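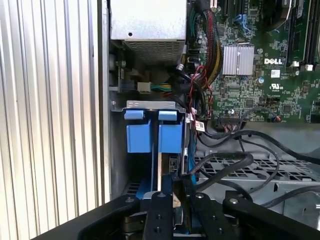 Jillero 3000 Desktop Power Supply

Replacement and upgrade unit for standard desktop cases

Overview

The Jillero 3000 is an internal power supply for home and office desktop computers. It takes mains current at the wall and delivers the low DC voltages used by the main board, drives and fans. The unit fits the standard rear opening found in most tower and desktop cases and is held by four screws, which are supplied.

It is intended for machines with a single processor and a modest graphics card. For workstations with two graphics cards, see the Jillero Endwood range.

Construction

The housing is folded sheet steel with a vented rear face. Air is drawn in through the fan and pushed out at the back of the case. The fan speed follows the temperature inside the unit. Below half load it turns at its lowest setting.

All leads are fixed at the unit end. The main board lead and the processor lead are sleeved over their full length. Drive leads are left flat so that they can be folded behind the drive bay.

Leads and plugs

Main board: 24-pin, one lead, splits to 20-pin for older boards
Processor: 4+4-pin, one lead
Graphics: 6+2-pin, one lead
Drives: SATA power, two leads, 8 plugs in total
Older drives: 4-pin, one lead
Length of main board lead: 70 cm

Wire colours follow the usual scheme. Black is ground, yellow is +12 V, red is +5 V, orange is +3.3 V, purple is standby and green is the power-on signal. Do not move wires from one position to another within a plug. Leads from other makes must not be joined to this unit, even where the plug appears to match.

Fitting

Shut down the computer, switch off at the wall and pull out the mains lead. Hold the power button in for a few seconds to drain any charge left in the board.

Remove the side panel. Note the route of each lead before unplugging it. The main board plug has a latch on one side; press the top of the latch and pull straight up. Do not rock the plug from end to end.

Support the old unit by hand while taking out the last screw. In narrow cases the drive bay may have to come out first. Offer up the new unit with the mains socket facing the rear, start all four screws, then tighten them.

Connect the main board and processor leads before the drive leads. Keep all wiring clear of fan blades and of sharp folded edges on the bay.

The unit itself contains no parts that can be serviced by the user. The housing must not be opened, even when unplugged.

Storage and care

Store dry, in the supplied bag. Clear dust from the vents with a dry brush every 12 months, more often where the computer stands on carpet.

Guarantee

2 years from the date of purchase, covering faults in materials and assembly. Damage from mains surges or from leads of another make is not covered.

In the box

Power supply, mains lead with UK plug, four case screws, cable ties, printed fitting sheet

Related items

Jillero Endwood power supply, for dual graphics cards
Younis SATA lead extension
Flinton case screw set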